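Prerkel shop notebook, household tasks
May, started after lunch

Back on the Ekwood house set. Same question as the last entries: which chores can we hand to a machine now, which need a person standing by, which are not worth trying yet. All of today was in simulation, in Taltance. The bench arm is still waiting on a wrist part.

Chores on the list today: go up to a closed door, work the lever, pull it open, go through. Then the same with something held in one gripper. Wiping tile was on the list too and I only got as far as setting it up.

Door first. I ran a batch of 200 from mixed starting spots, same policy as before, no retraining. Of the failures I looked at, very few were at the lever itself. The fingers find it and close on it well enough. Trouble comes earlier, when the base parks too close and the arm has no room to bend, or later, when the door has started to move and the base needs to back up along with it. The arm and the base are still being planned separately. I have written that down before and I am writing it down again.

The gap between the handle and the edge of the door also matters more than I gave it credit for. If the open fingers come in from the hinge side they brush the molding, the contact gets read as a grasp, and the robot pulls on nothing. Added a check: no pull unless the finger gap matches lever thickness. Reran a small set with the check on. It stops the false pulls. It also makes the robot sit there doing nothing when the reading is noisy, so it needs a retry behind it. Not done.

Time. A person opens a door like this without breaking stride. Our good runs take long enough that you would put your groceries down. I set the cutoff at 900 seconds for the whole errand (door, hall, set the object down, come back) and too many runs are ended by the cutoff and not by any failure. Most of that is waiting on replanning. Lowering the cutoff would make the numbers look worse and would be fairer. Leave it for now so the batches can be compared.

Carrying something. With one gripper full the robot has to use the other for the lever, and if that is the far one it turns its whole body first. It works. It is slow and it swings the held object out to the side, which in a narrow hall means into the wall. I tried a rule to choose the carrying hand before leaving the room, based on which side the lever is on. Simple, and it got rid of nearly all the turning. Keep.

Sekiguchi sent over their notes on the tile wiping task. They score coverage only. I want pressure in there as well, since a dry pass over the tile in simulation gets full coverage and would clean nothing in a real kitchen. Taltance gives contact force per step, so it is a matter of writing the score. Their notes also mention that grout lines caught their cloth model. Ours has the tile as a flat surface with the lines painted on, so we won't see that unless we build it.

Where I come down on the chores so far:

Opening a lever door, nothing in hand: usable with someone in the house.
Same, carrying: close. Needs the hand rule and slower elbows.
Round knobs: no.
Picking things up off the floor: fine for boxes and cups, poor for cloth.
Wiping tile: don't know yet.
Anything on a bed or couch: no. Soft things move too much.

For the shop floor I would trust it with the lever doors before I would trust it in a home. Our doors are all the same and people leave less on the floor.

Two settings changed today, both in the Ekwood config: finger gap check on, carry hand rule on. Everything else as it was. If you pull the config tonight, note that logs from before lunch do not have the gap reading in them and the plot script will stop on those files. Skip them.

To do:
retry after a failed gap check
joint plan for arm and base, at least for the backing up part
force term in the wiping score
pull camera views from the start of runs that end at the cutoff
ask for a version of the house with a door that sticks
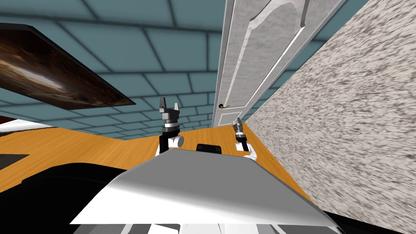

Notebook 5, p. 2

Ekwood house, Taltance view over the robot's body toward the white door. Lever is gold, on the left side of the door. Both grippers are up with the fingers pointing upward. From a pose like that the wrist has to come over before it can reach for the lever, so check the time from fingers up to first contact separately from the drive. Wall on the right is the speckled texture. Keep it out of the wiping runs, teal tile only.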